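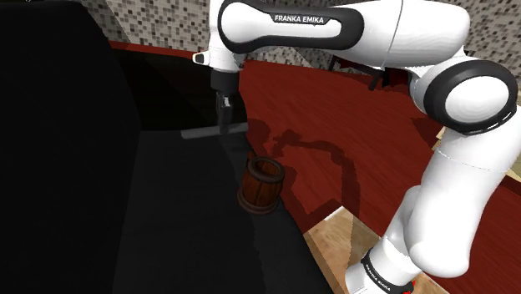
Buy the Rehearsal Before the Arm

Home | Opinion | Planning and Budgets | Archive | Contact

Tiina Seppälä
02/03/2018

Equipment requests for the coming year close in September, and the technical colleges of the Lelgate district are once again preparing to ask for robot arms. I have read a good many of these requests. Most are written with care, and most share a weakness that the district has allowed to continue for too long: they set out what the arm costs and very little else.

My view is that no college should receive capital money for an arm until it has spent a term working with one in simulation. The district should fund that term separately, and it should do so first.

The simulated work at Jurkutholm shows what such a term can look like. The staff there set a Franka Emika arm over a red tabletop, with a small wooden barrel and a thin, flat grey bar for it to work near. A large black object takes up much of the space on one side. It is a plain arrangement, and a useful one for a planner. An arm needs room above the table as well as on it. The elbow swings wide of the gripper, and whatever else has been put in the room has to be somewhere the arm is not. A floor plan with a square marked "robot" tells a budget officer none of this.

Plitamus made its purchase in the older way. The college was granted money for an arm, a stand and delivery. The request did not mention guarding, electrical work, spare fingers for the gripper or the hours of a technician. Each of these was later met from the teaching budget, where it displaced something else. The arm was on site for 30 weeks before a class used it. I do not fault the staff, who filled in the form they were given. The form asked for a price and a supplier's quotation, and they provided both.

It will be said that simulation is a poor substitute. On certain points I agree. A rendered barrel does not slip or splinter, and a student who has never stood beside a moving arm has not learned to respect one. Colleges that teach automation will need real machines, and the district should buy them. The question before us is the order in which the money is spent, and what a college ought to know when it signs.

There is also the matter of sharing. The Fodor campus has 503 students enrolled in its trades programs. One arm, however well chosen, cannot serve them in any meaningful way if it is their only access to the subject. Computers already in the labs can carry the early lessons, leaving time on the machine for those who are ready for it. A timetable drawn up on this basis would show whether a campus needs one arm, several, or regular use of an arm at a neighbouring college. At present we guess, and we tend to guess in favour of whoever applied first.

I would ask the district to make three changes to the request form. It should require a full cost over 4 years, including service and staff time. It should require a working simulation of the tasks to be taught, with the room modelled to its true dimensions. And it should name the person who will be responsible for the equipment after the project lead moves on to other duties.

The simulation requirement will delay some purchases by a year. Colleges with strong programs may find this frustrating, and I understand why. A year's delay can be recovered. Money committed to a machine that does not suit its room or its students is generally gone, and the next request from that college is read with less sympathy than it deserves.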